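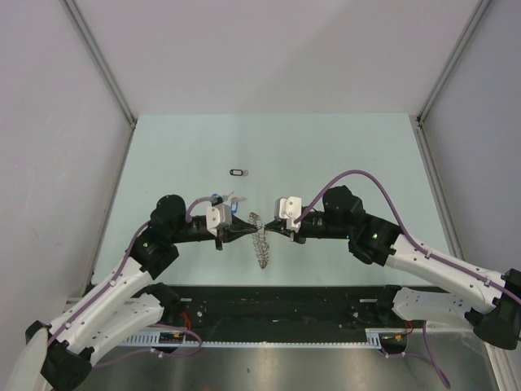 The chain on the green top, with the back panel and corner rails behind.

December 20, 2024

Last entry before the break, and I've let myself ramble a bit. I'm still very fond of the pale green top. My eyes are so much less tired at the end of the day than they were with the old one we had up to October, and Chiamaka Wike says the same (she picked the colour, so she would!).

Left wall panel has a few faint scuffs. I don't think they matter, but I'd like to try a soft cloth and some warm soapy water on them before anyone reaches for the strong stuff. The back panel can be left alone, please. Corner brackets want a quick check for snugness, left one first, as that's where Chiamaka heard a creak.

Chain: we did 3 goes at laying it out this morning and 12 after lunch, with plenty of tea in between. Notes on each are in the Billis folder. If you borrow the chain, lovely, but do put it back in its tub afterwards, as I spent far too long hunting for it last week.

Still to do: ring Georgiou about spare brackets, label the tub.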